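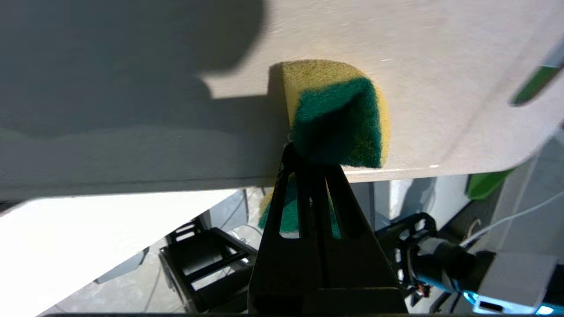

# The kitchen, one sponge at a time

I've been promising a kitchen post since December and then not writing it, so I'm finally sitting down with coffee and doing it. Fair warning, it's a short one and it's mostly about cleaning. If you came for the bread posts, those are on the other page (and yes, I still owe you the rye one).

Quick background for anyone new. I moved into the upstairs apartment on Bodin Street with a kitchen I liked very much and cleaning habits I didn't like at all. My old place had a scratched enamel sink, and I used to go at it with whatever was under the cabinet – steel wool, powder, once a paint scraper. You can't do that with nice surfaces! So I had to learn all over again, at my age, how to wipe things.

My neighbor Huguette Gaillard came up for tea in the first week, looked over my bottles and sprays, and told me to put most of them away. Her whole method is a two-sided sponge, a drop of dish soap and warm water. Yellow side for nearly everything, green side only when something is really stuck, and even then you try it in a corner first. I have the ordinary kind, dark green on one face and yellow foam on the other, and I buy them in a bag of 10 from Piron, the hardware store by the bus stop. I used to make one last forever, which I now know is disgusting, so the old ones get demoted to the bathroom and then to my bike.

The edges and undersides are what I always forgot. Table tops, shelves, the bottom of anything that sticks out over a floor or a counter – you wipe the top, you feel great about yourself, and then one evening you drop a spoon and look up. I do those with the sponge pressed flat and go along slowly, then again with a dry cloth. Anything light-colored gets the yellow side only. It shows every streak otherwise, and I have a streak on my bookcase that I will be looking at for the rest of my life.

And then the sink, which is my favorite thing in the whole apartment. I wanted it deep and plain with a tall faucet, so that the big soup pot would fit under it, and I love it every single day.

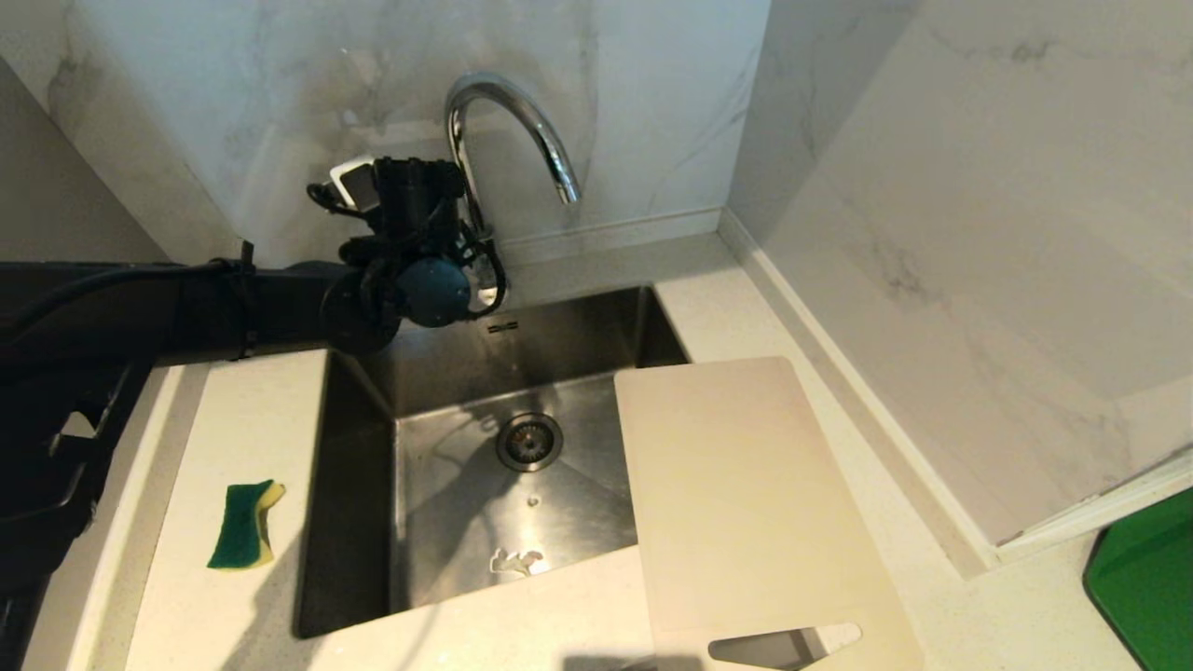
*The sink corner, with the sponge parked on the counter to the left. I spy a crumb or a scrap of something near the front of the basin – I'll get to it.*

For the steel I go along the brushed lines, never in circles, and I finish with the cloth. The faucet gets the cloth too, all the way up and over the curve. The strainer comes out and gets an old toothbrush. My friend Fabrice Pichon swears by a spoonful of baking soda left on the drain overnight, and I've tried it a few times and can't decide whether it does anything, but it's cheap and it makes me feel organized.

If you have a better trick for the bit of counter behind the faucet, please write to me. My fingers don't fit and the toothbrush just pushes everything sideways. Next up will be the pantry shelves, once I've found lids for 32 jars.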